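협탁 서랍은 용도를 하나로 정해 두지 않으면 금방 잡동사니 보관함이 된다. 이 문서는 세로 골 장식이 있는 원형 협탁을 기준으로, 서랍과 상판을 정리하고 청소하는 절차를 다룬다. 사각 협탁도 2단계의 칸막이 배치만 바꾸면 같은 순서로 작업할 수 있다.

## 준비물

- 마른 극세사 천, 물에 적셔 꽉 짠 천
- 부드러운 솔(골 청소용)
- 중성세제 희석액: 물 533 ml에 세제 5 ml
- 얇은 서랍 매트
- 칸막이 트레이 (Brovis 소형 또는 Fina 낮은 형)

## 절차

### 1. 서랍 비우기

서랍을 끝까지 당긴 뒤 내용물을 모두 꺼낸다. 스토퍼가 있는 모델은 무리하게 빼내지 말고 걸리는 위치에서 멈춘다. 꺼낸 물건은 매일 쓰는 것, 가끔 쓰는 것, 다른 방으로 보낼 것으로 나눈다.

### 2. 칸막이 맞추기

서랍 안쪽 폭을 앞과 뒤에서 각각 잰다. 원형 협탁은 앞판이 곡면인 경우가 많으므로 두 값 중 작은 쪽을 기준으로 한다. 안쪽 폭이 104 mm 이하이면 칸막이를 쓰지 말고 매트만 깐다. 트레이와 서랍 벽 사이에는 3 mm의 여유를 둔다.

### 3. 골 청소

솔을 위에서 아래로 움직여 세로 골의 먼지를 먼저 떨어낸다. 이어서 희석액을 묻힌 천을 손가락 끝에 감고 골을 하나씩 닦는다. 가로 방향으로 문지르면 먼지가 골 안쪽에 뭉친다. 마지막으로 마른 천으로 물기를 제거한다.

흰색 표면은 세제가 남으면 누렇게 변색될 수 있다. 물만 적신 천으로 한 번 더 닦는다.

### 4. 상판과 서랍 재배치

상판에는 매일 손이 가는 물건만 올린다. 납작한 물건은 뒤쪽에 붙여 두고 앞쪽은 비워 컵이나 책을 놓을 자리로 쓴다. 충전 케이블, 연고, 필기구는 서랍으로 옮긴다. 서랍을 조금만 열고도 집을 수 있도록 자주 쓰는 것을 앞 칸에 넣는다.
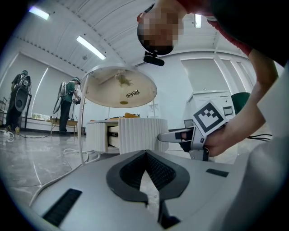 ### 5. 주변 점검

협탁 위쪽에 갓이 넓은 조명이 있으면 갓도 함께 닦는다. 전원을 끄고 충분히 식힌 다음 마른 천만 사용한다. 갓 위에 놓인 물건은 먼저 내리고, 안경은 서랍 앞 칸이나 별도 케이스에 보관한다.

## 유지 관리

골의 먼지는 한 달에 한 번, 서랍 매트는 계절이 바뀔 때 닦는다. 서랍이 뻑뻑하면 레일의 이물질을 먼저 확인하고, 윤활제는 그다음에 소량만 바른다.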